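Visit Report: Flavwood Paper Converting Works, Inenbridge
Submitted to the Clornley Adult Learning Center, Industry Visits Program

Purpose of the visit

The Industry Visits Program arranges for adult students and teaching staff to spend a day at a working employer in the region. On Mar 10, 2018, a group from the Center attended the spring open day at Flavwood, a paper converting works on the east side of Inenbridge. Fathima Weerakoon led the group, with Sajib Saha responsible for transportation and sign-in. The visit was approved in February under the same terms as last year's visit to the Inenbridge water plant.

Arrival and safety briefing

The bus left Clornley at 8:15 a.m. and reached the works after a drive of 60 minutes. Visitors entered through the south gate, signed the register, and were given ear protection and a yellow vest. Persons wearing open shoes were asked to change or to remain in the front office area. One student did so and was later given a separate talk by the sales desk.

The safety briefing was given by Melati Pelupessy, the works' training supervisor. It lasted longer than planned. Questions on fire risk took up much of the time, and Ms. Pelupessy explained how paper dust is collected at each cutting station and why the ducts are cleaned on a fixed schedule. The works employs 262 people across three shifts. Saturday is normally a maintenance day, and for the open day two of the converting lines were run with a reduced crew.

The converting floor

A converting works does not make paper. It buys paper in large rolls from a mill and turns it into goods that can be packed and sold. At Flavwood these are mainly hand towels for schools and offices, table covers, and paper for lining medical exam tables. The group followed the path of the material from the receiving dock to the shipping doors.

At the dock, staff explained how incoming rolls are checked for moisture and for damage at the ends. A roll that has been dropped or stored on a damp floor may look sound but will tear when it is run at speed. Each roll is given 24 hours indoors before use so that it can settle to the temperature of the building.

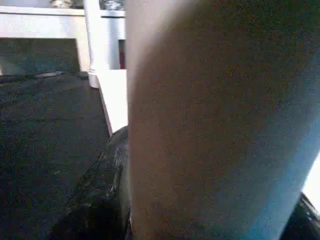 Close view, open day at Flavwood.

The group then moved to the rewinding hall, where paper is unwound from the large rolls and wound again at the width and length the customer has ordered. Tharushi Siriwardena, a line operator, described the control of tension in the sheet. If the tension is too low, the finished roll is soft and loses its shape in the carton. If it is too high, the perforations open. She demonstrated the hand test that operators still use, pressing a thumb into the side of a finished roll, and invited members of the group to try it. Several students said afterward that they would have liked more time at this station.

The noise in the rewinding hall made it hard for those at the back to hear. The Center should ask for headsets on future visits, or divide the party into two.

Packing and shipping

In the packing area, the group was shown how cartons are taped, labeled, and stacked on pallets. The tour guide spoke about the change to a lighter carton, which had caused some stacks to lean during the first weeks of use. The pallet pattern was revised and the problem has been reduced, although full stacks of table covers are still limited in height.

Paper trimmings are baled and sold back to a mill. Students asked about the price paid for the bales, and the guide replied that it changes from month to month and could not be given.

Talk on employment and training

Following lunch in the canteen, Piyumi Bepari of the personnel office gave a talk of 30 minutes on jobs at the works. New operators begin as helpers and are reviewed after 90 days. A high school diploma or its equivalent is required for operator posts but not for packing or dock work. Reading and basic math are tested at the interview. Sample test sheets were handed out and have been placed in the Center's resource room, second shelf, next to the bus schedules.

Ms. Bepari confirmed that shift patterns are assigned by seniority and that new employees should expect evening or night work. This was of particular interest to students with children, and the Center may wish to raise it with those who intend to apply.

Matters for follow-up

Ms. Weerakoon will write to Flavwood to thank the staff and to ask whether a smaller group could return on a weekday, when all lines are running.

Mr. Saha will review the bus booking. The return trip was delayed by road work at the river bridge, and two students missed their connection in Clornley. Their taxi fares have been paid from the program account.

Students who wish to apply for helper posts should give their names to the front desk. Application forms are also available from the personnel office at the works, which is open Monday through Friday.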